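Flandulden Supper Club, minutes of the June meeting

Taken by me, Su-chen, because Gheorghița did them last time and says her hand still hurts. I type fast but I get distracted, so if I left out your best point, tell me and I'll put it in.

We got going at 7:10 in the upstairs room at Chien. Two people were still parking. Gheorghița ran the meeting and I sat by the window with the laptop, which was a mistake in that heat.

Last month's minutes

Read and approved, with one fix. The lentil dish was braised, and the minutes said "brazed." Fair enough!

The July supper

This took up most of the evening. We have 59 people signed up for the long-table supper, and the room at Cemik holds 95, so we're comfortable and can still take names. I suggested opening it up to neighbors on the street before we put it on the website, and people liked that. Gheorghița wants a cutoff one week before so the shopping isn't guesswork. Agreed.

Then the menu. Oh boy. We went back and forth on cold soup for a good long while. I'm for it (it's July, people!), but there was a strong feeling from the far end of the table that cold soup is "just salsa with a spoon." We voted and cold soup won. It'll be cucumber and dill, with a plain tomato one for anybody who can't do dairy. Mains are the roast chicken from last year and the stuffed peppers. I still think we should do the peppers without rice, but I was outvoted and I'm over it, mostly.

Dessert is open. I've got plum cake down with a question mark. If plums are still expensive by then we'll go with apricots.

Dishes and tableware

We talked again about disposable versus real. Last summer we used paper for everything and filled so many trash bags that I felt bad for a week. Everyone who spoke up wanted real plates this time, and mismatched is fine. I like mismatched better anyway, it makes a long table look like somebody's house.

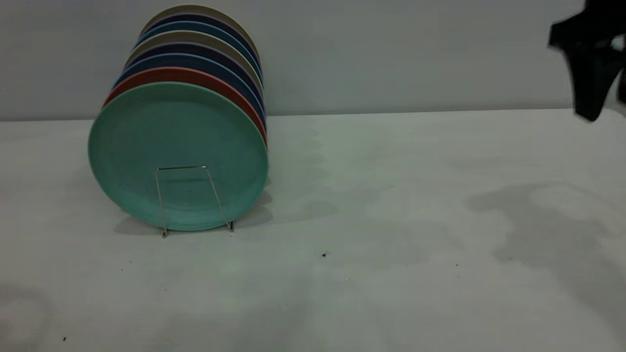

The catch is washing up. Cemik has one deep sink and a dishwasher that takes forever, so we need a crew that isn't also the cooking crew. We settled on 2 shifts, one between the soup and the mains and one at the end. Gheorghița is making the sign-up sheet. I put myself on the late shift before I could think better of it. Please bring your own dish towels, with your name on them somewhere, as I am still holding three from last fall and one of them has a very nice rooster on it.

Bowls are still a question. We own some, but they're shallow and soup slops right out of them on the way to the table. I'm going to ask at Prirus whether they'd lend us theirs for the night. If they say no we'll serve the soup in mugs, and a couple of people thought that was the better idea in the first place.

Money

Short and painless. We're asking for $6 a head, same as last year, kids free. There was a suggestion to raise it and I argued against, mostly on the grounds that I don't want to make change. It stays where it is. Any leftover goes toward a second big stockpot, and please can it be one with handles that don't get hot.

Getting there

Parking at Cemik is tight after 5 p.m. The side lot is okay to use but the gate sticks, so lift it a little as you push. Gheorghița will draw a map for the people coming for the first time. I asked if she could mark where the bike rack is and she said yes.

Other stuff

The recipe swap folder has gone missing again. It's the blue one with the elastic. Check your cars.

Somebody asked if we could do a bread night in the fall, where we all bake the same loaf and compare. I would love this so much. Nothing decided, but I'm writing it down here so it doesn't vanish like the folder.

The fan upstairs at Chien rattles on high. We ran it on low and roasted.

To do before next time

Su-chen: ask Prirus about bowls, price plums, write the note for the neighbors.
Gheorghița: dish sign-up sheet, parking map, call Cemik about getting in early to set up.
Everybody: look for the folder. Label your towels.

We wrapped up at 8:50, and then stood on the stairs talking about peppers until 9:15. Next meeting is same room, same time, and I'm bringing iced tea.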